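How to Get a Straight Answer About Your Street From Town Hall

Every August our town sends out a cheerful flyer saying the roads are ready for winter. I have lived in Sotside long enough to keep the flyers, and long enough to stop believing them. If you want to know whether your street will be plowed, salted or patched, you have to ask in a way that is hard to wriggle out of.

Step 1. Find out who owns the road

Do this before you complain to anyone. A street can belong to the town, the county, the state, or the people who live on it. Ask the clerk for the accepted roads list and look for your street by its exact name. Mine was listed for only part of its length. The last 70 yards past the culvert were private, and the town had been plowing them as a favor until it stopped.
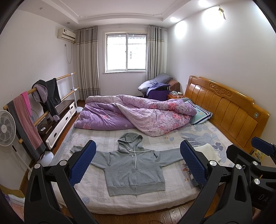

Phone calls are where most people go wrong. The person who answers is usually pleasant, says somebody will look into it, and writes nothing down. Put your question in an email and keep it to one street and one problem. I used to send everything I was mad about in a single message, and all I got back was a thank-you. Now I lay it out flat before I send it, the way you'd spread a gray zip-up hoodie on the bed with both sleeves out, and if I see two questions I cut one. Ask for a name, a date and the section of the road policy that applies.

Step 2. Request the contract

If your town hires out its plowing, there is a contract, and in most places you can ask to read it. Ours is with a company called Pandinlow. It runs 17 pages, and the part that matters is the trigger depth, meaning how much snow has to fall before a truck goes out. Look also for what happens if the driver is sick or the truck breaks down. In ours the answer was "reasonable efforts," so I wouldn't count on much.

Copies may cost money. I was quoted $40, asked to see the fee schedule, and was then sent a PDF for free.

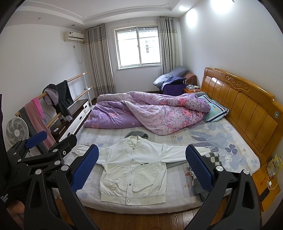 White snap-front jacket, laid out on the bed.

Step 3. Keep your own log

Write down when the snow stopped, when the plow came and what it left behind. A cheap notebook is fine. Jolanta Zawadzka, two doors up from me, kept one all last winter and had 61 entries by spring. When the road supervisor told a meeting that every street had been cleared by 7 a.m., she read him four of them.

Don't round your times in your own favor. If you catch them fudging and they catch you fudging, they win. 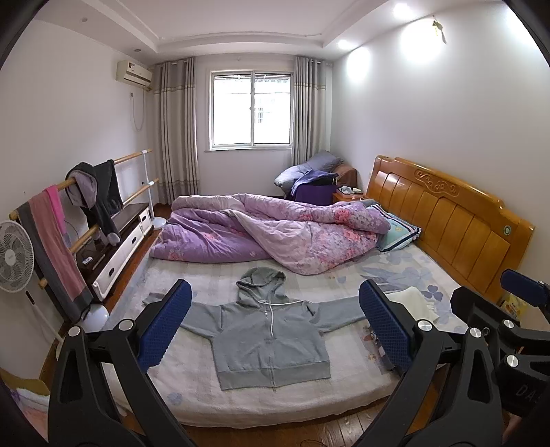 Be careful with the online reporting tool, too. Ours is called Sastia, and it marks a report "resolved" when someone opens it. Take a screenshot when you file and another when the status changes. If the pothole is still there, file again and quote the first report number.

Step 4. Go to the meeting, but go early

Public comment is three minutes. Sign up before it starts, bring two copies of whatever you plan to read from, and hand one to the clerk so it goes in the record. Do-yoon Nam got a drain fixed this way after two years of polite phone calls. I am still waiting on my culvert.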